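Tumbler (drinkware)

A tumbler is a drinking vessel with a flat bottom and no handle or stem. The word covers a wide range of cups, from heavy whiskey glasses to the light plastic cups used in schools, hospitals and bathrooms. In everyday American use it often means any tall cup meant for water, juice or iced drinks.

Name

The origin of the name is disputed. The usual account is that early tumblers had a rounded or pointed base and could not be set down without tipping over, so the drinker had to empty the cup first. A second account holds that the base was weighted, and that the cup rocked and came upright again when pushed. Silver cups of this second type were made in England from the 17th century. The name later passed to flat-bottomed glasses and stayed with them. 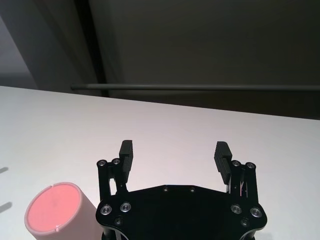
Materials

Glass is still the most common material for tumblers used at the table. Pressed glass, made by pushing molten glass into a mold with a plunger, brought the price down in the 19th century and made matching sets common in ordinary homes. Tempered glass came later and is widely used in restaurants.

Metal tumblers are common in South Asia, where stainless steel and brass cups are used for water, coffee and buttermilk. In southern India the tumbler is often paired with a small, wide-rimmed bowl called a davara, and coffee is poured between the two to cool it.

Plastic tumblers became widespread after the Second World War. Early ones were often made of melamine or polystyrene. Polypropylene is now a frequent choice, as it is light, does not break easily and tolerates hot water. Most are made by injection molding.

Shape

Tumblers may be straight-sided, tapered or slightly barrel-shaped. A straight glass is harder to stack, and two of them can jam if one is forced into the other.

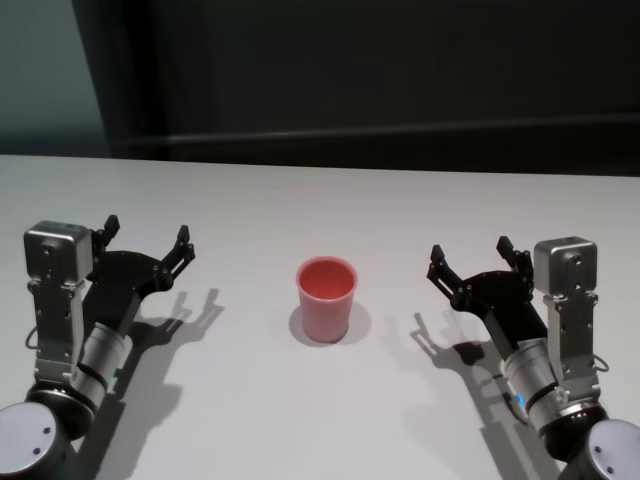 Taper also matters in manufacture. A molded cup shrinks onto the core of the mold as it cools, and a small slope on the walls, known as draft, lets it come away cleanly. The slope need not be steep. A pink plastic cup with only a slight taper, wider at the rim than at the base, follows the same rule as a deep disposable cup with strongly slanted sides. Many designs add a ledge inside the cup to keep a stack from locking together.

Sizes

There is no single standard size. Small juice tumblers hold less than 200 milliliters, and a common water tumbler holds about 300. Insulated travel tumblers, which usually have a lid and a double wall, can be much larger.

See also

Beaker
Highball glass
Old fashioned glass
Sippy cup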